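# Clamp Duty

My bet was $200 and a week of sweeping, and I made it in front of the whole break room, so there was no wriggling out of it later. I said the arms couldn't do clamp duty. Bolts, sure. Boxes, fine, everybody's seen a robot move a box. But clamp duty at Beneš is the job they hand you when you're new or in trouble, and I've been both, and I figured if a machine could do it then I'd wasted a good part of my twenties.

Clamp duty goes like this. At the end of the shift there's a heap of C-clamps. You take each one, clean the thread, wiggle the pad to see if it still swivels, open it up to the mark and put it on the rack facing left. It sounds like nothing! Then you pick up a clamp and the handle slides through and bangs your knuckle, or the whole thing rolls over on its spine like a sulky dog, and you remember that it's a lump of iron with no good side to hold it by.

My boss took the bet without even putting down her coffee. She'd driven over from the Lendincombe plant that morning with the new software (Cevero, it's called, which sounds to me like something you'd take for heartburn) and she was in a terrible good mood.
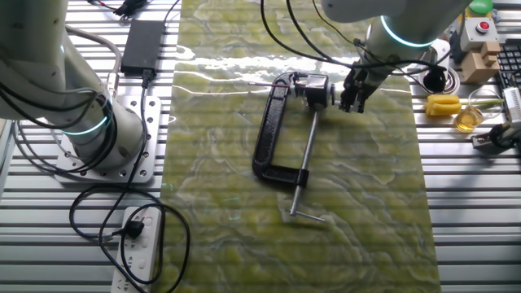
I pulled up a stool and ate my sandwich and watched. I'd like to say I was rooting for progress, but I was rooting for my rent.

The first try was slow. I mean slow like my grandmother parking. The arm came down, thought about it, went back up a little, thought some more. I've seen people look at a menu that way. "It's confused," I said, very pleased. "It's looking," said my boss. And then it closed its fingers and I stopped chewing, because I couldn't tell from the stool whether it had missed or not, and I badly wanted to know.

It had missed. It went right back up and came down again from another side, no swearing, no shaking out its hand. That bothered me more than if it had gotten it right.

## After lunch

By 2 the bet had drawn a crowd. The guys from shipping wanted to know if it could fold towels, because one of them has twins at home and hasn't seen the top of his dryer in months. Somebody's cousin has an Osura at her house, the kind that loads the dishwasher, and the word is that it does plates beautifully and leaves every single fork in the sink. So there we stood, grown adults, arguing about forks, while the arm went on with its clamp and paid us no mind.

I got off my stool at some point. I don't remember deciding to. I was standing right up by the green mat with my hands out in front of me, doing the motion in the air, the way you press the brake when somebody else is driving. Lower. No, *lower*, come around behind it. I was coaching the thing! With two hundred dollars riding on it!
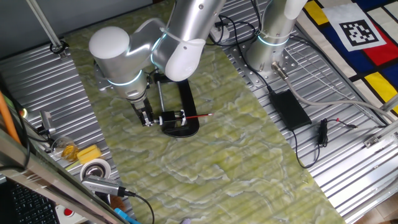 ## The count

There were 87 clamps in the heap that day, and I know because counting them is the last part of the job and I was the one who did it.

The arms had got through nineteen when the shift bell rang. On a good day I could clear the heap before the bell and still have time to hide in the supply closet. So by my reading I'd won, and I said so, loudly. My boss pointed out that I'd bet they *couldn't*, and nineteen clamps on the rack was nineteen more than couldn't. The shipping guys sided with her. The traitors.

I went over to check the rack, hoping for a stuck pad or a dirty thread. I found two facing right. I turned them around before anyone else came over, and I still don't know whose side I was on when I did it.

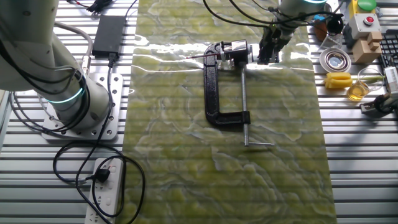

## Monday

I paid up on Monday, in tens, and got the broom. The remaining clamps were waiting in their heap, so after I'd swept under the table I sat down and did a few by hand. The third one rolled over and got me right on the knuckle.

"Lower," I told myself. "Come around behind it."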